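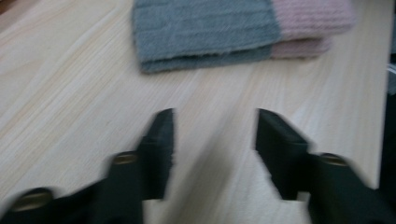 Wikville says the damping figure is the one they would throw out first, and that if it were up to them we would be plotting plate temperature against cycles and nothing else. Their note came in overnight, two paragraphs, no data attached. I'm copying the gist in here so it sits next to the runs it refers to.

Home Notebook Rigs Materials Data Search

21 November 2024

Fatigue bench, bending rig. Continuing the self-heating runs on the Kullari plate.

Set up as before: cantilever clamp, constant displacement, fully reversed. Thermocouple A at the root, B on the free end, C hanging in air next to the rig. Torqued the clamp bolts, ran the motor unloaded for 20 minutes to let the bearings settle, then zeroed the load cell. Zero had moved a little since the last session. Wrote the old and new offsets inside the cover of the rig log.

Ran specimen 51 first. Temperature at the root climbed quickly, flattened, then stayed flat for most of the run. The steep rise at the end came later than I expected from the August batch. Stopped on the displacement trip. Crack is on the top face, starting from the edge, well clear of the clamp line, so I'm counting the run as good.

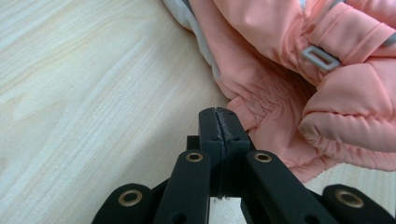
The August specimens were cut across the rolling direction and this lot was cut along it, so a longer life is no surprise. What I want to know is whether the total hysteresis energy to failure comes out the same. If it does, the two batches can go on one plot. If it doesn't, the energy sum has to be kept separate for each direction and the Nurkau report needs another table.

Worked out the loop area from the raw load and displacement files. The logger drops points when the disk is busy and the loops then don't close. I threw out any loop with a gap in it and interpolated between the good ones. The result barely changes if I keep them, but the plot looks a lot cleaner.

Correction for heat loss: still using the cooling curve method. Stop the rig suddenly, record the drop at A, take the slope right at the stop. Did this 3 times on a scrap specimen. Two of the slopes agree well. The other is low, and I think the fan on the bench supply was running. Will repeat with it switched off.

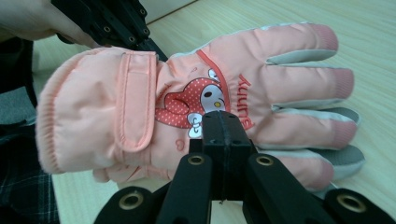

Second specimen slipped in the clamp early on. You can see it in the load trace as a step, and there is fretting dust on the lower jaw. Pulled it, cleaned both jaws with solvent, put it aside marked NOT FOR LIFE DATA. It can still be used for cooling slopes. The jaw faces are getting polished and should be re-cut before the next full batch. Herrero has the drawing for them but it is the old revision, with the wrong radius at the nose. Send the new one before asking for a price.

On Wikville's point: temperature alone is fine while the frequency is fixed. As soon as we step the frequency, the plate runs hotter with the same damage per cycle, and the curves spread apart. Entropy takes care of this because it divides the heat by the temperature as it goes. I agree the damping number is noisy. I would still keep it in the file, as a check on the loop area. 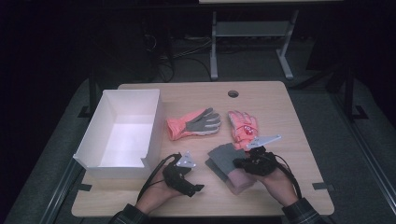

Variable loading is next. Plan is 2 blocks, high then low, and the same in reverse order on a matching specimen. Miner's rule gives the same life either way. The energy sum may not, and that is the part Nurkau asked for.

To do:
– repeat cooling slopes, fan off
– new drawing to Herrero
– move thermocouple C further from the motor, it reads high after a long run
– ask Kullari which heat the plate came from, the stamp on the offcut is half gone
– back up the loop files before the logger is updated

Rig left with the clamp open and the motor isolated. Load cell cable has a kink near the plug – don't pull it through the guard.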